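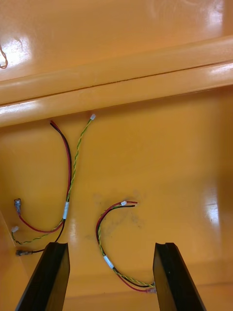

This page sets out the procedure for comparing two-finger grippers on small electrical parts, using the wrist camera as the main record. It applies to bench trials of finger pads, wrist cameras and grip settings. It does not cover suction tools, which have their own procedure. The current version was revised in November by Katsuhiko Wada and replaces the earlier Nomura bench notes.

Operators should read the whole page before starting. A full comparison of two finger sets takes one working day if the arm has already been calibrated.

## Before the trial

1. Confirm that the arm controller is running the trial profile and that the speed limit is set to 17 percent. Higher speeds are permitted only after both finger sets have completed the slow run.
2. Fit the first finger set and tighten the mounting screws evenly. Record the set name (Funon or Drinby) on the trial sheet.
3. Open and close the gripper ten times without a part. Listen for scraping and check that the fingertips meet squarely.
4. Inspect the pads. Some wear at the tips is acceptable, provided that both finger sets are in similar condition. A new pad must not be compared with a worn one.
5. Start the Zongate recorder and confirm that the wrist camera and the joint log share the same clock.

## Setting the camera

The glossy yellow plastic used as the work surface reflects overhead light strongly, and the automatic exposure setting responds poorly to it. Set exposure by hand. Lower it until the reflections no longer hide the parts, then check that the dark fingers can still be told apart from their own shadows. If both conditions cannot be met, move or dim the lamp and begin again.

Both fingertips must remain in view with the gripper fully open. Grip failures are judged from the last moments before contact, and a recording that shows only one finger cannot be scored.

Focus should be set on the floor of the bin and not on the fingers. A slight softness at the base of the fingers is acceptable.

## Wire harnesses

Harnesses are the harder of the two part types. They bend when touched, and the terminals at their ends are easily trapped under a fingertip. Two grip points are compared:

- **At the tape band.** The wires are held together at this point, and the harness tends to lift as one piece. This is the standard grip.
- **At a single connector.** This grip is used only to test fine closing control. Set the closing force to the lowest step and raise it one step at a time.

Lower the gripper with the fingers fully open. If a fingertip would come down on a wire or terminal, stop, raise the arm and turn the wrist before trying again. Pressing a terminal against the floor may bend it, and a bent terminal must be withdrawn from the trial.

Where two harnesses lie close together, approach the outer one first. Score a lift as clean only if the second harness stays where it was.

## Circuit boards

A populated board calls for a different approach. The usable grip area is small, and tall parts such as capacitors stand in the path of the fingers. The red round board has a hole at its center, white connector sockets toward its rim and a green terminal block at its lower left as viewed from the wrist. Grip by the rim only, at a point clear of these parts. Do not close the fingers on a capacitor or a socket, even when this would give a firmer hold.

Begin each attempt with the fingers open and to one side of the board, then move across at a fixed height. This order gives the camera a clear view of the board before the fingers cover any of it. 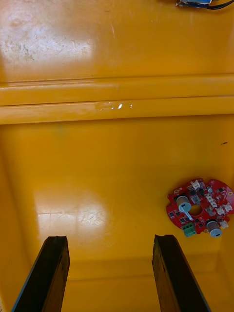
## Scoring and records

Each finger set completes 42 attempts per part type. Every attempt receives one of four marks: clean lift, lift with slip, missed grip, or stopped by operator. A stopped attempt is counted and may not be repeated under the same number.

Review the wrist recording before entering the mark. Where the recording and the operator's note disagree, the recording is followed – unless glare hides the fingertips, in which case the attempt is marked as unclear and left out of the totals.

Save the completed sheet under procedure number 502, together with the joint log and the exposure value used. The shared archive holds 1,139 scored attempts, and new results should be compared only with those made at the same speed limit.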